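# The Drenico two-drawer cabinet

We've been fans of this little gray cabinet for a long time, and it finally gets a page of its own. The Drenico is a low metal unit with a flat top and two drawers under it, and it does a surprising amount of work in a small space. People buy it for break rooms, workshops, reception corners and home offices, and then they come back and buy a second one (we did the same – the Skusturgate showroom has a pair by the door and another behind the counter).

It was drawn up by Mathis Jacquet at the Pálfi workshop, who wanted something you could put your lunch on without feeling that you'd ruined a nice piece of furniture. I think he got it exactly right!

## The top

The top is one smooth, pale gray surface with a thin raised lip. That lip is my favorite part of the whole thing. Pens stay put, a dropped screw stays put, and a small spill gives you time to go find a cloth. There's enough room for a bowl, a drink, a notebook and whatever you were supposed to be working on.

It does pick up fingerprints, so if smudges bother you, keep a microfiber cloth in the upper drawer. A drop of dish soap in warm water is all we ever use. Please skip scouring pads and anything gritty, which will dull the finish.

## The drawers

Two drawers, both the full width of the cabinet, each with a dark handle in the center of its front. The handles are easy to find without looking and easy to hook with two fingers when your hands are full. The drawers are shallow on purpose. Deep drawers turn into a pile with the thing you want at the bottom, and these don't let you build the pile – everything lies flat and you see it all at once.

Most people we talk to end up with the same arrangement: paper, cables and tools in the upper drawer, food in the lower one. A bag of chips fits lying down with space left beside it, and so do tea boxes, crackers and those flat packs of noodles.
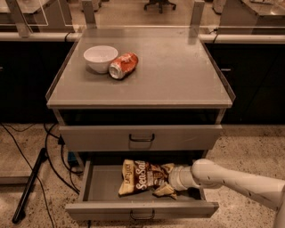
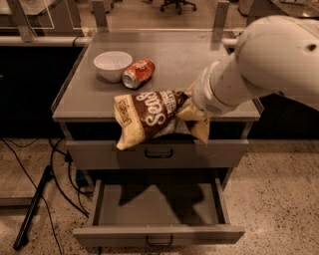
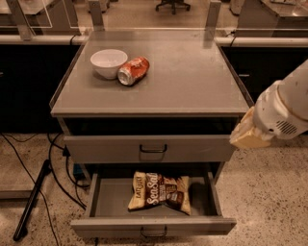 Each drawer takes up to 5 kg, spread out evenly. You can put more than that on the top, of course, but please don't sit on it. Alby Partington in our Drallomgate store has been asked about this so often that he has started answering before the customer finishes the question. It's a cabinet. We sell very good stools.

The runners come greased and don't need anything from you for the first year or so. If a drawer starts to feel stiff, pull it all the way out, wipe the runners with a dry cloth, and slide it back in level. Nine times out of ten it was crumbs.

## Choosing a spot

The Drenico likes a hard, level floor: tile, concrete, terrazzo, sealed wood. On thick carpet it'll stand up fine, but the drawers may drift open a little if the pile is uneven underneath. Slip a folded piece of card under the low side and try again.

Leave room in front for the lower drawer to come all the way out, plus room for you to stand behind it. I know this sounds obvious, and I still put mine too close to the couch the first time and spent a week reaching in sideways for crackers.

It also looks great out in the open, away from the wall, where you can get at it from both sides. Gray goes with pretty much everything, and the dark handles give it just enough contrast that it doesn't disappear.

## Details

- Height: 700 mm
- Drawers: two, full width
- Load per drawer: 5 kg, evenly spread
- Color: gray, with dark handles
- Assembly: arrives built, handles to be screwed on (screws and key in the upper drawer)
- Item number: 1763

## Returns and spare parts

You have 100 days to change your mind, and you don't have to keep the box, though it makes things easier for the driver if you do. Handles, runners and drawer fronts can all be bought one at a time from either store. We keep them on the shelf in Drallomgate and can usually get them over to Skusturgate by the next delivery.

If you have an older one with the lighter handles, the new handles fit the same holes. Bring the old screws along when you come in – there were two lengths, and we'd like to send you home with the right ones.

Customers also ask whether two units can be stacked. They can't, the lip gets in the way. Side by side they line up beautifully, though, and the tops sit at the same height, so you get one long counter with four drawers under it. Mathis has his set up that way, with coffee things at one end and a very large collection of tape measures at the other.

Page updated January 2023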